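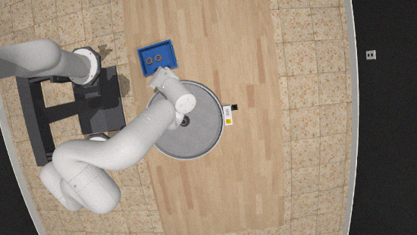 Terrazzo tile on a wall: grout colour and joint width

Started by pimbridge_tiler, Sat 5 February

pimbridge_tiler wrote:
Utility room in Pimbridge, one wall to be done in square terrazzo, beige base with tan chips. Tiles are cement-bound, 370 mm square. Supplier (Vieira) says 2 mm joints and a matching grout. Customer wants dark grey. Substrate is cement board on studs. Any objection to the dark grey, and is 2 mm wide enough?

Bruvgate187 wrote:
Two separate questions. Joint width depends on the size tolerance of the tile. Measure ten from different boxes. If they vary by more than half a millimetre, go to three. Colour is a staining matter. Cement terrazzo is porous and dark pigment will creep into the edges unless you seal first.

slurry_bucket wrote:
Disagree on sealing first. Sealer on the edges stops the grout bonding. Seal the face only, with a roller, and keep it off the sides.

Bruvgate187 wrote:
I said seal first, I didn't say dip them. Face and arris, two thin coats, a day between.

Efraín Villanueva wrote:
Dark grey over beige is common enough. Same sort of combination: 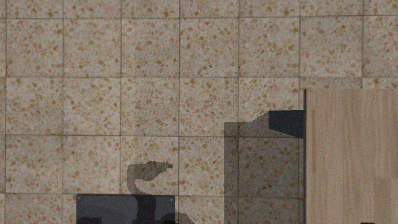 Beige terrazzo, thin dark grey joints.

The dark line shows every lippage and every joint that wanders. With a matching grout you can be a millimetre out and get away with it. Set out from a laser line and check each course.

slurry_bucket wrote:
Agree with that. Also check the weight. Cement board on studs has a limit per square metre and the adhesive counts towards it. What thickness are the tiles?

pimbridge_tiler wrote:
Measured ten. Worst difference 0.7 mm, so three it is. Thickness is 12 mm. I have Etov 2000 adhesive left over from a floor, is that any good on a wall?

Bruvgate187 wrote:
Read the bag. If there's no T in the classification they'll slide. Get a slip-resistant one, and white, as grey adhesive can shadow through a pale tile.

slurry_bucket wrote:
Not at 12 mm it won't. White is for marble and glass.

Bruvgate187 wrote:
I have taken down a wall where it did.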